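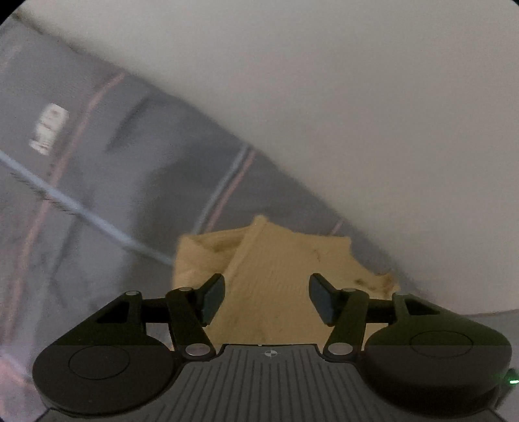
A hand-held gripper closes in on a crumpled piece of tan fabric at the Landdale laboratory.

Cloth remains an awkward subject for robot software. A mug keeps its shape when it is approached from the left or the right; a knitted item folded over on itself may present a different outline every time it is set down.

At Landdale, the perception group led by Siham Rizk has spent the past year on that problem. Its software, Virnau, estimates where a ridge of fabric can be pinched and passes a ranked list of candidate grasps to the motion planner. The list is refreshed 30 times a second, and the planner may abandon an approach until the fingers begin to close.

Demonstrations are recorded by hand, using a gripper with the same finger geometry as the one on the arm. The current training set holds 200 of them, labelled by Periklis Gkikas and Ghada Moussa. In December, Virnau chose a workable first grasp in 78 per cent of bench trials.

“The planner was seldom at fault,” Rizk says. “Our errors were in depth, particularly where a fold lay close to the table.”

A revised depth module is now being tested — the sixteenth version, by the group's own numbering — and controller changes will follow once its behaviour on thin fabrics has been characterised.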